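**Wynne workshop – bindery bench notebook, June**

Re-sewing of the parish account book (Skasteck deposit, second volume) continued. The text block had been left under boards overnight and was found flat at 8.40, apart from a slight lift at the head of the last two gatherings. These were returned to the press with fresh blotter.

Wheat starch paste was prepared in the usual proportion and sieved twice. The first batch was too stiff for the spine linings and has been kept for board work only. Colleagues are asked to mark the jar with the time of making, as two unmarked jars were found in the cold cupboard and both had to be discarded.

Sewing was resumed at gathering 13 on the original stations. The old thread had cut into the folds at the third station, and each affected fold was guarded with thin Japanese tissue before sewing. Ruoxi Wan advised a lighter thread than the one first chosen – the swelling at the spine was already more than the old boards would allow. The change was made at gathering 14 and the difference is clear to the hand.
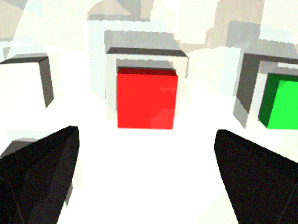 Efthymia Tsakiris

The leather for the new spine was pared in the afternoon. The Villura skin is firm and takes the knife well along the backbone, but it stretches badly towards the belly and should not be used for corners. The turn-ins were taken down further than the pattern states. A red offcut was tried against the old label and is too bright; a browner dye will be mixed and tested on scrap.

Osian Bellis has asked whether the torn fly-leaf should be lined in full. It is proposed to repair the tear only and leave the rest of the sheet as it is, subject to Maricruz Mendoza's agreement, as the inscription on the back would otherwise be covered.

The laying press is closing unevenly again, with the left screw lagging by half a turn. It was cleaned and waxed, with little improvement.

Outstanding: gatherings 31 to 59; second spine lining; dye tests; reply to Ruaridh Niven on the size of the box.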